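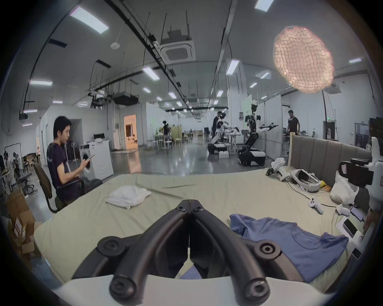 Rule six was the one people argued about. It said that before any session on the bed, everything that was not part of the task came off the sheet, and it said "everything" without a list. Rodel Cruzado had inherited the rule along with the rest of the Mivell floor procedures, fourteen pages in a plastic sleeve, and in his first week as safety lead he read them twice and then went out to the hall to see how the work was done. The gripper was already over the bed, a corner of a blue T-shirt under one finger. Up by the gray headboard were a headset and a plastic bag, and the two controllers lay on the sheet with their black cable running across it. Two phones were on the right side. The young man in the office chair was looking at another phone.

Rodel wrote "6" in his notebook and put a line under it.

"Are we in trouble?" asked the woman at the gripper. Her name was Bugti. Everyone used her last name, including her.

"I'm only watching," Rodel said.

"You wrote something down."

"I wrote down a six."

She knew what six was. She let go of the shirt and looked at the sheet for a while. "The headset goes there so it doesn't go on the floor," she said. "There's a rule about the floor."

There was. It was rule thirteen, and it said that no cable and no hand-held device could be set down on the walkway, where the wheeled bases passed. Rodel turned to the page and read it again. The people who wrote thirteen had not thought about six, or they had written it in a different year. He asked her where the headset was supposed to go.

"It doesn't say."

"Where would you put it?"

"On a table, if there was a table on this side."

He wrote that down too. Then he asked her to go on, and she did the shirt. She brought the near sleeve across, then the far one, then folded the bottom up to the collar. It took her three tries to get the second sleeve to stay. On the third try the cable shifted when the sheet moved, and one of the controllers slid an inch toward the shirt. She stopped without being told and moved it back by hand.

"How often does that happen?" he asked.

"The cable? Most days."

"Do you log it?"

"It's not an incident."

Rodel had come from Liromholm, where he had spent nine years around large arms that painted truck doors. At Liromholm there was a fence, and when the gate opened the arm stopped. The rules were short because the fence did most of the work. Here the robots rolled across an open floor with people standing next to them, and the rules were long and asked you to remember things. He had told them in the interview that he would rather have a fence. They had said they understood, and hired him anyway.

At noon he ate at his desk and went through the log. There were 363 entries since the hall opened. Most were about batteries. Eleven mentioned a cable, and all eleven used the word "minor." One of them, from July, said that a controller had been caught in the bedding during a sheet change and pulled off the bed, and that the robot had continued the motion until someone at the next station pressed stop. The person who had pressed stop was not named. Under "action taken" it said "reminded team of rule 6."

He read that line a few times. He had written lines like it himself.

In the afternoon he called Zallden, who had written the original procedures and now worked in another building. Zallden picked up on the second ring and was friendly about it.

"Six is a good rule," Zallden said.

"Nobody can follow it. There's no place to put anything."

"There was a cart. When I was there we had a cart."

"What happened to the cart?"

"I think purchasing wanted it back."

Rodel asked whether the cart had been in the procedures. Zallden thought about it and said no, it had just been next to the bed, so there had seemed no need.

He stayed until seven that evening rewriting six. The first draft ran to most of a page. He crossed out the part about penalties and the part where he explained the reason. What he kept was this: Before the arm is enabled, the operator places headset, controllers, phones and packaging on the side cart. If there is no side cart, the arm is not enabled. Cables run from the head of the bed, down the back, and are clipped. A cable that moves during a task is logged, with the name of the station and the time.

He changed thirteen so that it pointed to six. Then he filled out a purchase request for two carts with raised edges and a box of clips, and where the form asked for the reason he put "required by procedure."

The request came back the next morning with a question. Purchasing wanted to know which procedure, as they could not find a cart in the current version. Rodel replied that the new version would be signed that day. They replied that they could approve it after it was signed. The director said she would be glad to sign it once the equipment it called for was in place.

He printed both messages and walked out to the hall. Bugti was at the bed with a fresh sheet on it, and the headset was up by the headboard again. He told her the session was on hold.

"For how long?"

"Until there's a cart."

She looked over at the wall. Then she went and got one of the white stools, set it beside the bed, and put the headset on it.

Rodel looked at the stool. He took out the draft, crossed out "side cart" in both places, and wrote "side surface" above it.

"The controllers too," he said.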